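Katsaros Kitchen Notes: read me first

Hi! I put this collection together because my vegetable side dishes were scattered over three notebooks, a drawer and the backs of old envelopes, and I got tired of losing the good ones. It holds 1558 recipes, every one of them a side. No mains, no desserts (I have a separate folder for those, and it's a mess).

Everything sits in one plain table, one recipe per row. The columns are title, main vegetable, servings, oven temperature in Fahrenheit, ingredients, method and notes. The notes column is where I get wordy, so skip it if you just want to cook!

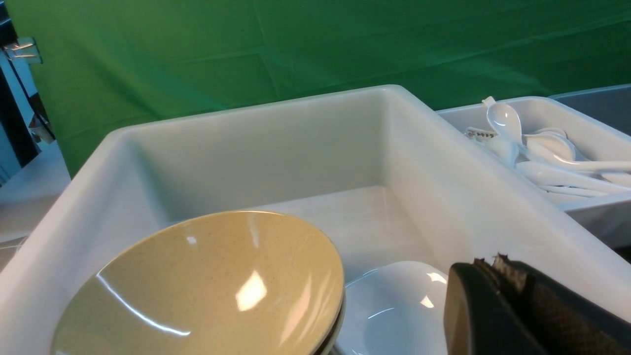
Can I scale the recipes up for a crowd?
Most of them double without trouble, but roast in two pans so the vegetables brown and don't steam. Anything with a custard base, like the leek and corn puddings, should be made as separate batches.

Where the recipes came from

The biggest chunk is my own cooking. The rest came from two supper clubs, Gesberg and Andov, who let me copy out their binders. The Gesberg ones lean heavily on cabbage and beets, and they're generous with the butter. Andov is more beans, peppers and lemon. I've marked the source in the notes, so you can tell whose braised carrots you're making (I like the Andov version better, with cumin and a little honey).

Measurements

Cups and spoons throughout, level unless the row says heaped. A "soup spoon" in the Gesberg rows was a real headache, and I converted it to 1 tablespoon everywhere. Salt means kosher salt. If all you have is table salt, start with half and taste. 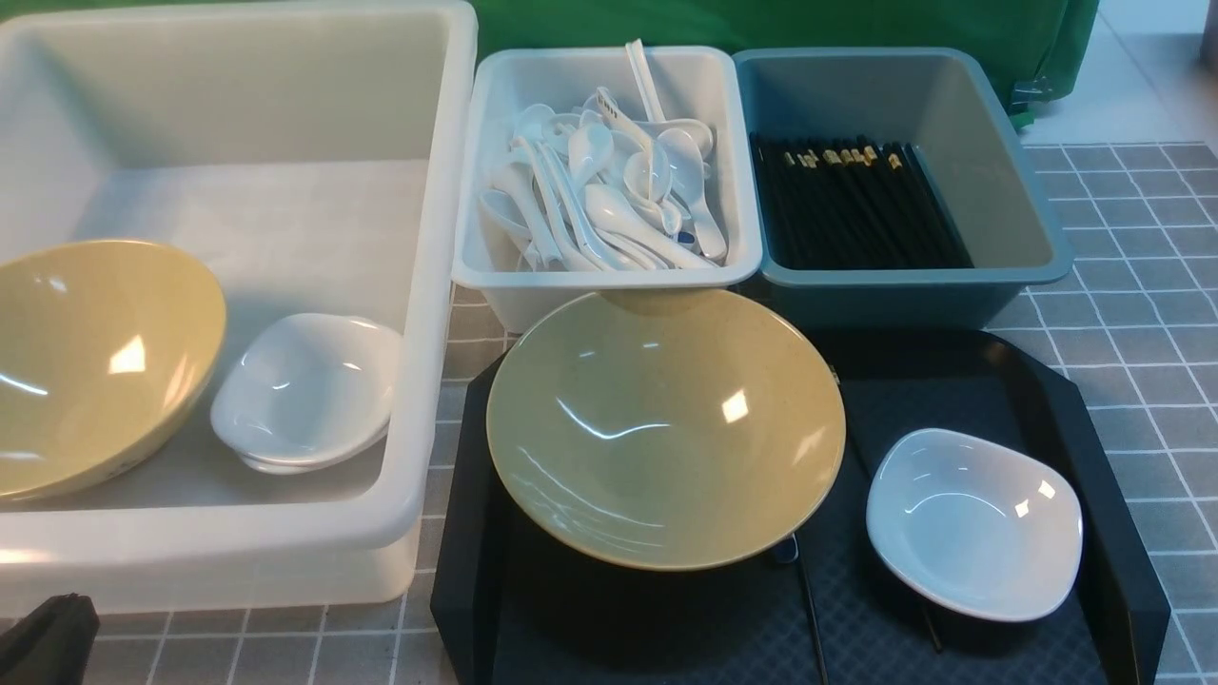 Bowls and soup spoons in white plastic containers.

Known problems

There are 16 rows with no oven temperature. I use 400 for those and keep an eye on the edges. The braised fennel is in there twice under different names, and I can't decide which one to drop. Servings are my guess at normal appetites, so a recipe that says 8 might feed fewer if you leave out the bread.

Changes

6th May: fixed the garlic in the Burer potato bake, which called for cups when it meant cloves. Sorry to anyone who tried it! The summer squash rows still need checking, and I plan to cook through them in July when the garden gets going.

Copy, share and scribble on any of it. If you find a mistake, send me the row number and the title.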